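Booth 2, kitchen set, January

Started the kitchen objects this afternoon. Both arms up, overhead view on.
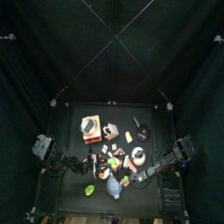
Booth 2 from the overhead camera, kitchen set out, left gripper in over the bowl.

Goal for this block is 1,000 usable episodes on the kitchen set before we change objects again. We're collecting in runs of 50, then stopping to look at what we have. Last time we let it go much longer between checks and lost most of a day to a left wrist that was reading off. Not doing that again.

Who did what: Effie on the leader arms for the first run, Kittipong for the second. Wiroj on the recording machine for both. I wrote the prompts and reset the table between episodes.

Tasks in use today. Wording is what goes in the language field, so please don't improve it as you go:

put the green fruit in the bowl
put the cheese on the pink tray
move the kettle next to the toaster
pick up the pitcher and set it down by the pan
put the lid of the kettle toward the left arm (dropped, see below)

The yellow wedge is "cheese" everywhere. Kittipong had typed "yellow block" in his first few and I've changed those. The round green one is "green fruit". We went back and forth on lime versus apple and I'd sooner have one dull name that everybody uses than two good ones. The flat green piece is "leaf" for now. If anyone thinks it should be called something else, say so before the next run, because renaming after the fact means going through the split files by hand.

The kettle lid task is out. Effie tried it several times and the knob turned the whole kettle with it each time. It may be fine with one arm holding the body, but that's a two-arm task and belongs in a separate list.

Resets. Montri's note from the last block said our starting positions were too tidy, and he was right. When I plotted the first grasp points they sat in a band across the middle of the table with almost nothing near the front corners. I've been scattering more since then but I still tend to put everything back in one bunch. Looking at the picture from today, most of the set is in the middle again, with the leaf off by itself. For the next run I'm going to use the printed cards: draw one, put the target object in the zone on the card, put the rest wherever. It adds a little time per reset. Fine.

We also agreed that clutter stays. Hotar asked for single-object episodes in their first request, and we have those from before the break. What they are short on is reaching into a pile without knocking things over, so leave the small stuff close to the target. The white cubes are useful for that. They slide easily and you can tell at once if a finger has clipped one.

Keep or discard. Same rules as before, written down again because Sombat is joining and wasn't here for it:

Keep if the object ends up where the prompt says, even if the first grasp missed. Mark the retry.
Keep if a neighbor gets bumped but stays on the table. Mark it.
Discard if anything goes off the table.
Discard if the operator stops to talk for more than a couple of seconds in the middle. These look like hesitation to the model and we had trouble with it in the Lasberg set.
Discard if the reset hand is still in view at the start.

First run came out with 14 discards, which is high. Most were mine: hand still in the overhead view when Wiroj hit record. We moved to a spoken "clear" before he starts and the second run was a good deal better. I don't have the final number for it yet. Wiroj is going through them tonight.

Frying pan. The long handle is a problem. With the pan out to the right, the right arm can reach the handle, but the elbow comes round low and Kittipong had to back out and come in again on nearly every try. I turned the pan so the handle pointed the other way and that helped the right arm and made it useless for the left. No fix yet. We could raise the home position of the right arm a bit, but then today's data has a different starting pose from the rest and I would want to ask Montri first.

Cable under the right gripper needs looking at. It hangs in a loop and I keep expecting it to catch on the pitcher. It hasn't so far. Sombat suggested one more tie closer to the wrist. If we do that, check full wrist rotation both ways before recording, slowly, and with the objects off the table.

Lighting. Dark surface and dark drapes are good for the pale objects and not so good for the pan. In the overhead view the inside of the pan picks up a purple tinge. I left it. Changing the lights mid-block would be worse, and some variety in shine is no bad thing. The grippers are dark too, and the wrist masks from the Hellwig script get ragged when a finger is over bare table. They're fine over the tray and the bowl. I'll send Effie a handful of the bad ones so she can see if it's only the threshold.

Timing. The overhead stream and the arm logs were in step at the start of both runs. I did the tap test at the start only. Should also be done at the end, and I forgot. Wiroj, if you see the gripper closing before the log says it does in the late episodes, that's why I'm asking.

Storage: everything from today is in the Stinwood folder under kitchen_a. Raw only. Nothing has been trimmed.

For the next session:
zone cards for resets
tap test at both ends
cable tie, then rotation check
Sombat to shadow Effie for one run, then take the left arm alone
ask Montri about the home pose
start the two-arm list: kettle lid, pan with both hands, pot off the wooden box

Stopped at 5:40. Arms parked and powered down, objects left on the table.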